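Robot Cell Maintenance Technician, Tabletop Handling Cell
Kanaujia Institute of Applied Handling
Reference number: 201
Location: Drirent site, Building 18
Type of appointment: Full time, fixed term, with the possibility of renewal
Hours: 30 core hours per week on site, remainder by arrangement
Supplement: $2,375 per year for out-of-hours cover
Expected start: September

The Institute invites applications for the post of Maintenance Technician in its Tabletop Handling group. The person appointed will have day-to-day charge of a single work cell, known internally as Cutar, and will keep it in a condition fit for scheduled sessions. The post reports to the head of the group and is based at the cell for most of the working week.

About the cell

Cutar consists of a robot with jointed, multi-finger hands, a chest-height camera, a cloth-covered table and a folding screen that closes off the view behind the table. Its work is the sorting and putting away of ordinary household goods. The control cabinet and the session software, Sollico, are maintained by a separate team, and the technician is expected to work closely with that team without taking over its duties.

The hands account for most of the maintenance effort. The fingers carry fingertip pieces that are inspected before each session and replaced on a fixed schedule. Small metal items place the heaviest demand on them. A fingertip that has shifted on its seat by a very small amount may still take hold of a bottle but will fail on a single paper clip, and the technician must be able to find and correct such a fault before the session begins.
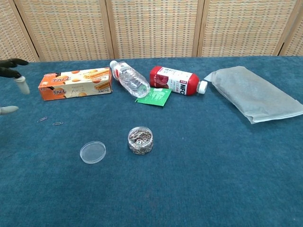
Page last changed: 23/02/2022

The table layout at Cutar combines large, light items such as a cookie box and plastic bottles with a round container of paper clips, its lid set down separately on the cloth. The cloth is teal-blue and slightly fuzzy, and it is part of the calibration. Applicants should understand that replacing or re-stretching the cloth changes the working height of the table and requires the height check to be repeated in full. The same applies to the woven screen: if its panels are moved, the background reference must be taken again.

Duties

The technician will:

Carry out the start-of-day check of both hands, including finger travel, fingertip seating and the condition of the exposed joints.
Replace worn fingertip pieces and record the part, the position and the date in the cell log.
Run the thumb alignment routine after any fingertip change and after any contact fault.
Clean the camera cover and confirm that the camera mount has not moved.
Brush the table cloth, check it for snags and loose fibers, and replace it when required.
Lay out the items for each session from the layout sheet, and remove damaged packaging from use.
Account for all loose metal items at the end of each session. No paper clip may be left on the floor of the cell or near the base of the robot.
Stop the cell and report to the head of group when a fault cannot be cleared with the written procedure.
Keep the stock of spare parts and place orders in good time.

The technician will also assist with the yearly overhaul, when both hands are taken off the arms, opened and rebuilt. The overhaul is normally held in September, and leave cannot be granted during that period.

Requirements

Applicants must have a completed technical qualification in mechatronics, electrical maintenance or a related trade, or equivalent experience in the upkeep of automated equipment. They must be able to read wiring diagrams and mechanical drawings, use a torque driver and a multimeter with confidence, and follow lockout procedures without exception. Clear written English is needed for the cell log.

Experience with cable-driven or motor-driven hands is welcome but is not required. Training on the hands is given at the Drirent site during the first weeks of the appointment, and the technician will not work on them alone until that training has been signed off.

The work involves standing for long periods, fine manual work under a bench magnifier and occasional lifting with a second person. Applicants who need adjustments to any part of the work are encouraged to say so in their letter -- the Institute will discuss what can be arranged before the interview.

Conditions

Core hours are worked between the opening of the building and the end of the afternoon session. The out-of-hours supplement is paid to cover call-outs when a session runs late or when the cell has stopped with an item still in the hand. Call-outs are shared with the technician of the neighboring cell. Safety shoes and work clothing are supplied.

How to apply

Applications should include a cover letter, a resume and copies of relevant certificates, combined in one file. The letter should describe one fault that the applicant has traced and repaired, with the steps taken in order. Please quote reference number 201 on all documents. Applications may be handed in at the reception desk of the Drirent site or sent through the Institute's online form.

Applicants invited to interview will be asked to complete a short practical exercise at the bench, in which a fingertip piece is changed and its seating checked against the written procedure. Tools are provided. Travel costs within the state are refunded on presentation of receipts.

Applications that arrive after the post has been filled will be kept on file only with the applicant's written consent.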